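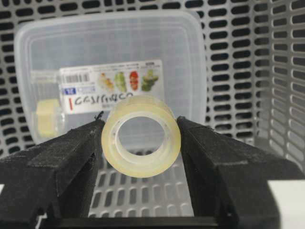 Wednesday, 4:20 pm, bindery bench

Second go at the Fladcombe ledger. Maricel had the text block out of its case by the time I got in, so I went straight to cleaning the spine. The old glue is animal glue, very brown and very brittle, and most of it lifted with a wheat paste poultice left on for 20 minutes under plastic. The bit near the tail took two more rounds and I still left a skin of it on the last gathering, which was starting to feather. I'd sooner sew through a little old glue than lose the folds.

Collation done. Two leaves are bound in out of order near the back (somebody's earlier repair, I think, going by the thread) and I've penciled the right order lightly in the gutter. Lorna Dagdag wants to know whether we put them back where they belong or keep them as found. I vote put them back and write it up in the treatment record, but it's her call and the Bradcombe people's.

Guarding: 7 sections have split folds. I tried the lighter tissue first and it looked lovely and did nothing at all – the fold just sagged open in my hand. Went up a weight and it held nicely. Torn strips, not cut, paste on the thin side, pressed between blotters overnight. Change the blotters before you go home, please, whoever's last out! Monday's were left in and one guard cockled so badly I had to take it off again.

Sewing plan is linen tapes, same stations as the original. The old holes are in decent shape except at the head kettle, where they've torn into little slots, so I'm moving that one in a hair. Maricel Dela Peña thinks the 25/3 thread will give too much swelling with all those guards in. I sewed up a dummy from scrap and she's right, the spine came out like a wedge of cheese. Going down to the finer one.

Leather: the Bautista calf arrived and it's a good brown but stiffer than the last skin. It pared all right once I'd re-stropped the knife. Watch the left flank, there's a vein running through it that'll show on a board. The Dalen piece is still the nicer color but too small for a full spine this tall.

Left to do: board attachment sample, order more blotter, ask Lorna about the two leaves again.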